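Gripper drops chip bags halfway to the bin — pads or force?

canari_tech
Robotic gripper over a table, picks snack bags out of a wooden bin and puts them back. Worked fine for weeks. Since the pad swap in June it lets go of some bags in mid air, mostly the puffy ones. Force is at 4, grip check passes every time. Pads are Idato, the soft ones. Wiped them, no change. Bags end up hanging crooked too.

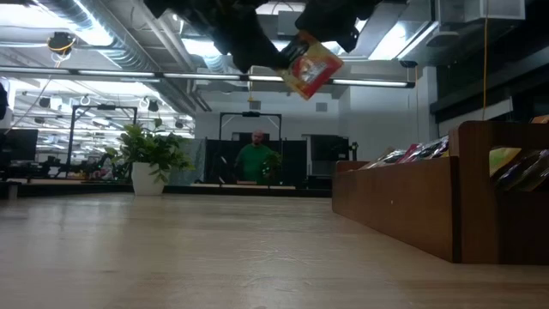 Already tried slowing the lift, helped a little. Dont want to crank the force and pop bags. Where would you start?

Lutfa Jayawardena
Start with the zero. New pads are thicker than the worn ones, so the closed position moves and your force number doesnt mean what it did. Jog it shut with nothing in it, re-teach closed, power cycle, check again. Then move the pick point down so you get more bag between the pads — grabbing only the top seal lets it swing. We had the same on the Stojanovska cell, error 821 in the log but no stop. Look for that.

brusadmont9
just raise the force. mine is at 9, never popped one

canari_tech
Zero was off, yes. And 821 all over the log, never looked. Re-taught it, pick point lower now, force still 4. Runing 800 cycles overnight, will post the drop count tomorow.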